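Reading a battery claim
Handout 2, consumer electronics module, Fliststead College

Phone makers like a single big number. Your job in this session is to ask what was measured, by whom, and with what switched off.

Take the Fosavus handset we looked at last time. The box says "two-day battery". The small print says the test was run with the screen dimmed, mobile data off and one video looping from storage. Fine, but who uses a phone like that? I don't, and I doubt you do.
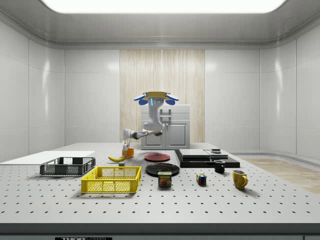 Capacity is the next trap. A larger cell doesn't promise a longer day. The screen, the modem and the software all draw on it, and a badly behaved app will eat a big battery as happily as a small one. Treat capacity as the size of the tank and nothing more.

Then there is ageing. Makers quote a cycle count, and a cycle means one full battery's worth of charge used, however many times you plugged in. The Zevbridge sheet in your pack claims 623 cycles before "noticeable loss". Noticeable to whom? The sheet doesn't say, so we can't compare it with anything.

Questions to put to any claim
1. Was the phone new, and was it the model on sale?
2. How bright was the screen?
3. Was it on Wi-Fi, mobile data or neither?
4. How many handsets were tested? One is an anecdote.
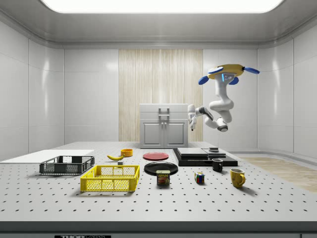 Fast charging
Watch the phrase "up to". Peak charging speed may last a few minutes and then fall away as the cell warms and fills. A time to 50 per cent looks splendid on a poster — the second half is slower, and that is the half they leave out. Ask for the full curve. Ask too whether the charger is in the box.

Vukadinović's buyer survey (in the pack) had 133 replies, all from people who had signed up to its newsletter. Read it by all means, but don't quote it as if it spoke for phone owners in general.

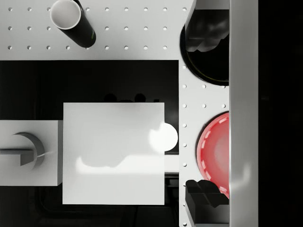
Fig. 3. Black cup and perforated board, simulated view.

For next session: bring one printed advert and mark every claim that has no test conditions attached.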